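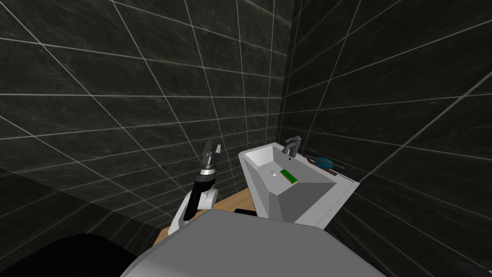
Bathroom render: arm raised, dark tiled walls meeting at the corner.

Clornunton Press, Bindery and Production Workshop
Notebook entry, August 2025
Title in hand: Brollow (novel, first edition, paperback and cased)

1. Status at start of entry

The text block for Brollow has been received from the printer in folded sections. The order stands at 1,000 copies, of which 700 are to be bound in paper covers and the remainder cased. Sections were delivered on two pallets. The second pallet had been wrapped without a top board, and the upper layer shows a slight bow at the spine fold. Those sections have been set aside under weight and are not to be used for the cased copies until they have been inspected.

The author's final corrections were entered before plates were made, with one exception. The epigraph on the page facing chapter one was to be set in italic and has been printed in roman. The editorial office has been informed and has accepted the page as printed. No cancel leaf will be made.

2. Paper

The text stock is Shek, cream. Grain direction was tested by tearing and by damping a strip. It runs head to tail, as ordered. The stock folds cleanly but takes a hard crease if the bone folder is pressed twice over the same place. Staff are asked to make one pass only.

The endpapers for the cased copies are a heavier sheet in dark green. Under the workshop lamps the green reads nearly black. The designer has seen a sample in daylight and is content with it.

3. Adhesive trial

The trial compared our usual adhesive with the one supplied by Dralleleo. Test blocks were made up from spoiled sheets, 10 for each adhesive, and all were left overnight in the press. Page pull was tested by hand on the following morning, taking one leaf near the front, one at the center and one near the back of every block.

Our usual adhesive held throughout. It remains somewhat stiff, and a reader would need to hold the book open with both hands for the first few chapters. The Dralleleo adhesive gave a more supple spine and allowed the book to lie flatter. Two of its blocks released the center leaf under moderate pull. Both had been glued late in the session, when the pot had been standing open, and a skin had begun to form on the surface.
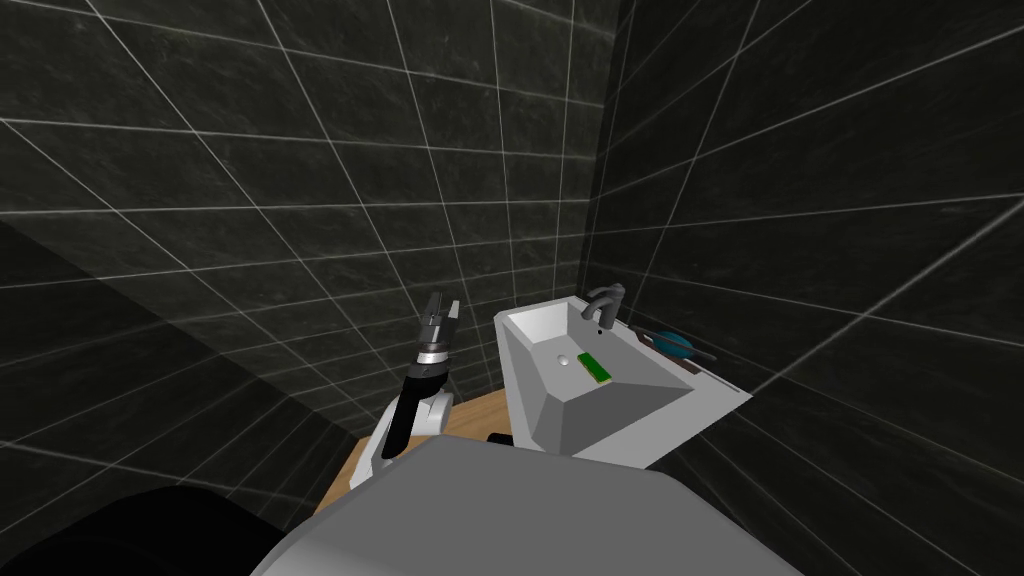 The result is therefore not accepted as a fair comparison. The trial will be repeated with a covered pot, and the time at which each block is glued will be written on its waste sheet in pencil. Until then the paperback copies are on hold. Casing-in may proceed, as the cased copies are sewn and the question does not affect them in the same way.

4. Covers

Proofs of the paperback cover were compared with the approved sheet. The title lettering is correct. The spine lettering sits slightly low and has been returned for adjustment. The spine width on the cover file was calculated from the old paper, before the change to Shek, and must be recalculated from a finished block. This was noted at the last production meeting and was not carried over to the job sheet. The job sheet has now been amended.

5. Costs

The binding allowance for the title is $3,950. The repeat trial can be met from this sum, provided that spoiled sheets continue to be used. A second set of cover proofs has not been budgeted for and will require approval from the editorial office.

6. Actions

- Inspect the bowed sections and record how many are fit for use.
- Repeat the adhesive trial with a covered pot.
- Measure a finished block and send the spine width to the designer.
- Confirm delivery of bound copies to the office ahead of the launch reading in October.
- Order press boards. Two are split at the corner and have marked a cover.

Comments (3)

We had the same trouble with skin on the pot last winter. Stirring it back in makes matters worse. Lift it off and throw it away.

Will the cased copies have a ribbon marker? The catalog says so, but I see no mention of it in the entry.

Please keep one of the failed blocks. The evening binding class would find it useful.

Receive new workshop entries by email. Enter your address to subscribe to the Clornunton Press newsletter. You may unsubscribe at any time.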